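Trultlow Card Show, table and display inspection, May
Form completed before doors open. Comments follow each item.

1. Aisle clear between table rows. PASS
Measured 43 inches at the narrowest point, by the Stuseck booth.

2. Table load. PASS WITH COMMENT
Limit is 400 pounds per table. Tokgöz has long boxes stacked four high at one end. Spread them along the full length.

3. Table covers off the floor. FAIL, CORRECTED
Cover at table 39 was dragging in the aisle. Pinned up and rechecked.

4. Glass showcases. PASS WITH COMMENT
Locks work on all cases. One Forko case has a chipped corner on the lid. Taped for now; replace before the next show.

5. Graded card racks. PASS
Racks stand level and do not tip when pushed lightly from the front.

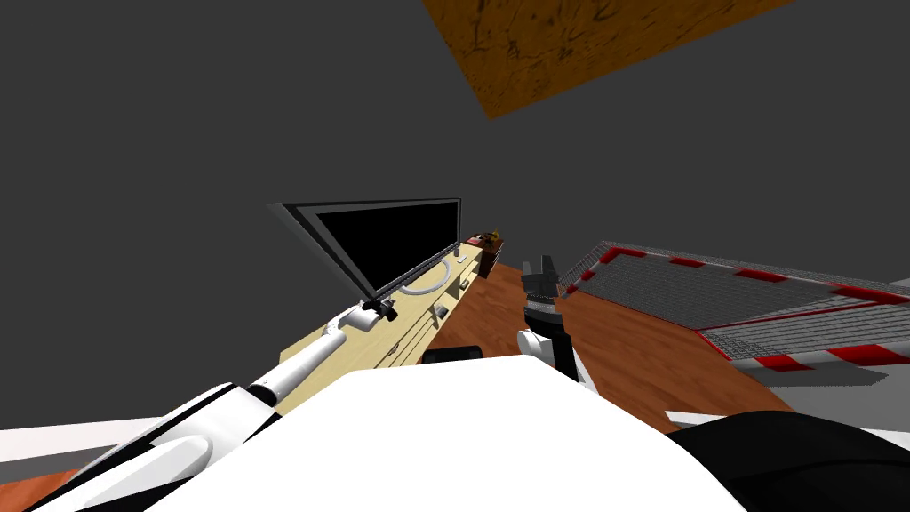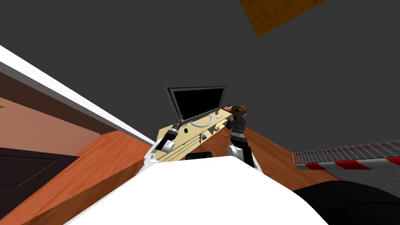
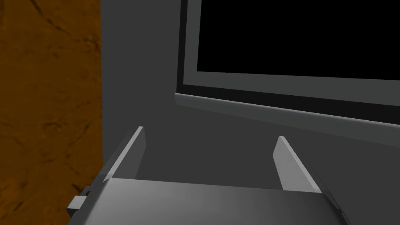

First two views: desk with monitor and white cable.

6. Extension cords. FAIL, CORRECTED
Two cords were plugged end to end behind the vintage section. Replaced with a single heavy cord. Case lights retested.

7. Humidity in the storage room. PASS
Hygrometer reads 39 percent. Keep unopened wax boxes off the outside wall.

8. Fire extinguishers. PASS
Gauges in the green, tags current. The one near the autograph line was hidden by a banner stand. Stand moved.

9. Autograph line. PASS WITH COMMENT
Rope layout holds 30 people. Anyone past that waits in the lobby. The rope must not cross the side exit.

10. Exit signs and doors. PASS
All signs lit. Side door sticks at the bottom but opens with one push. Work order sent to the building.

11. Dealer carts. OPEN
Three carts still in the loading hall at 8:40 a.m. Recheck at 9:15 and enter the result on the back of this form.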